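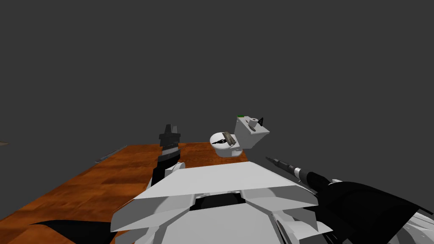
FOR IMMEDIATE RELEASE
Mar 19, 2021

Skoleo Robotics Club Takes Its Two-Armed Robot to the Bathroom, Virtually

The student robotics club at Skoleo will enter the Krishnan Cup simulation round with a robot named Clidia and a task the members picked themselves by secret ballot: bathroom chores. Space exploration came in second.

The club's 6 members have worked in simulation since January, on a wooden table with a small white toilet model on it. Clidia has two arms, a dark gripper on each, and a great deal of white body that tends to get between the operator and the work.

"We wanted a problem that people would understand right away," said Liliana Mazza, who coaches the club. "My mother understood it right away. She has asked me to stop bringing it up at dinner."

The students have logged 1,099 practice runs so far and kept 700 of them for training. The rest are stored in a folder whose name the school has asked us not to print. The goal is 2,000 runs before the entry deadline - a number chosen by the students, who will also be the ones staying after school to reach it.

Entries in the Krishnan Cup are judged on how often the robot completes its task and on a written report. Style earns no points. The club has filed a polite objection.

Parts of the students' code are adapted from Deltex, last year's club project, which sorted spoons.

Families and local press may ask for a demonstration through the Skoleo front office. Please mention robotics when you call, as the office also handles plumbing.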